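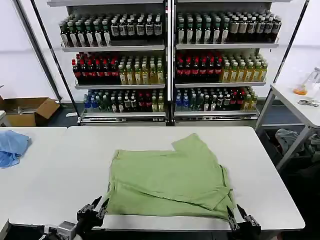
Aug 6, 2024

New phone day! The Deltetti finally showed up after lunch and I've done nothing useful since (sorry, laundry). Moving everything over from the old Wuisan took two tries, and it still lost all my alarms, so tomorrow morning could get interesting. 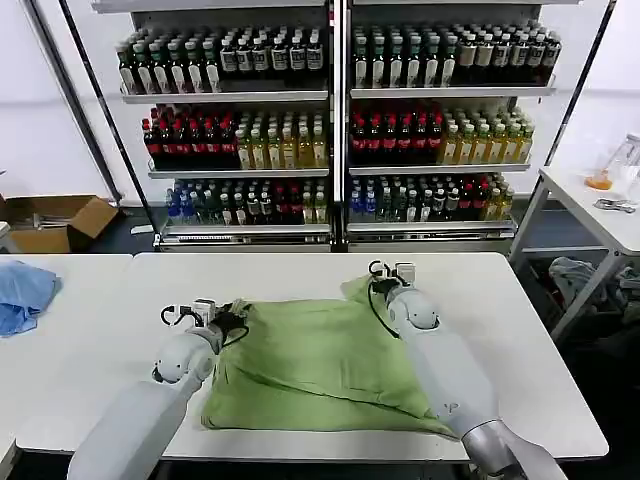 The lock screen has these color themes now, and I went through every single one like a kid with a sticker book. I ended up on a pale green, pretty close to that cloth on the white table, with white for the clock. Ye-seo Ko says it looks like toothpaste. She's still on her Remley from March, so I'm not taking notes!
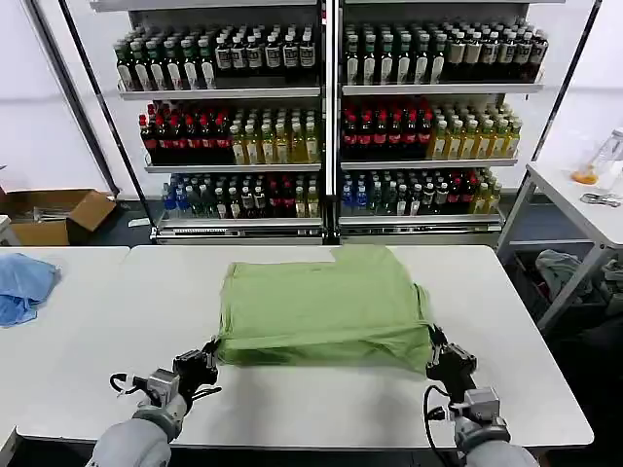 *Light green cloth, a gripper on each front corner.*

Battery is 2572 on the spec page, which sounded tiny, but I'm at 61 percent after a whole evening of fiddling. The case from Gernstead doesn't fit, though. Wrong camera cutout. Sending it back.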